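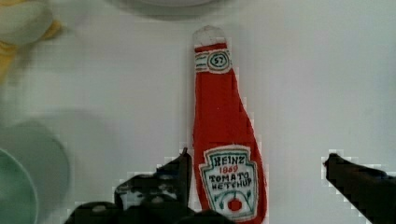
Pekton Issues Revised Labeling Guide for Table Condiments

The second edition applies to ketchup, mustard and other sauces packed for restaurant and home use. It replaces the guide issued in February and covers label position, print size, date marks and storage wording. 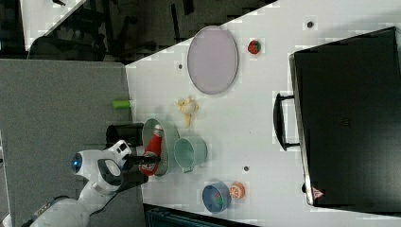

Main Changes

The date mark moves from the base of the container to the shoulder or the cap. Storage wording must appear on the same panel as the ingredient list. The phrase "refrigerate after opening" is set in one type size, with no short forms allowed.

The guide now has 123 clauses. Packers may keep using printed stock for up to 80 days after the effective date, provided that the date mark is correct and legible.
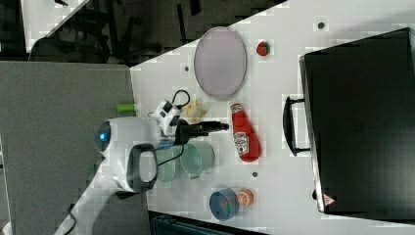 Stock held at outside warehouses counts toward the same limit. Grirel and Skumero, which print labels for Pekton members, have updated their templates. Older template files will not be accepted for new orders.

"Most of the questions we received were about where the date goes," said Yolotzin Barajas, technical editor of the guide. "Clause 2 now settles that for glass, plastic and pouch formats." 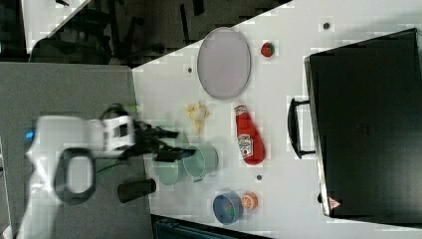

ĐOÀN, Jul 30, 2023 - The revised guide takes effect today. Members can download the full text and the table of changes from the Pekton document library. Printed copies are sent on written request. Comments on the wording should cite the clause number.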